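Hulport exchange hall to reopen in June after long wait

Mar 7, 2024 - 2 min read

The old telephone exchange in Hulport is to open again in June as a repair and study hall, the town council said last night. Doors shut years ago. Plans came and went. This time there is money.

The building went up in 1968 and served Hulport and the villages out to Demwood. Locals still call it the Exchange, though the last operators left long before the lease ran out. Roof has been patched, windows are next. The back stairs stay closed for now.

Houshang Talebi, who is leading the project, said the hall would have 62 desks and a ground floor workshop open six days a week. "People have been asking me about this in the bread queue," he said. "I can finaly give them a date - well, a month."
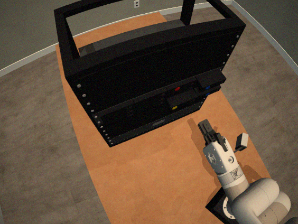
Cost and who pays

The council is putting in nearly half. The rest comes from a local appeal and a loan, to be paid back over 15 years from room hire. No rise in parking charges, the council says, which was the big worry at the last public meeting.

Not everyone is happy. Traders on Nusau Street want the delivery bay kept, and say lorries already block the corner most mornings. A petition with 130 names went in last week. Council will answer it before Easter.

Osvaldo Honorato runs the shoe shop opposite. "Good for the street, bad for my van," he said. "Give me the bay until nine and I'll cut the ribbon myself."

Talebi says a shared bay is being looked at - early deliveries, then bikes after that. No drawings yet.

Evening classes are planned from the autumn, with basic electrics and sewing first on the list. Fees not set. Under 18s will get in free if they live in the town.

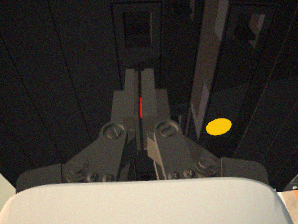 What happens next

Plans are on show at the libary until the end of the month. Comments can be left at the desk or posted to the council offices on Yaman Road. Bus stop outside the Exchange moves 50 yards down while the windows are done.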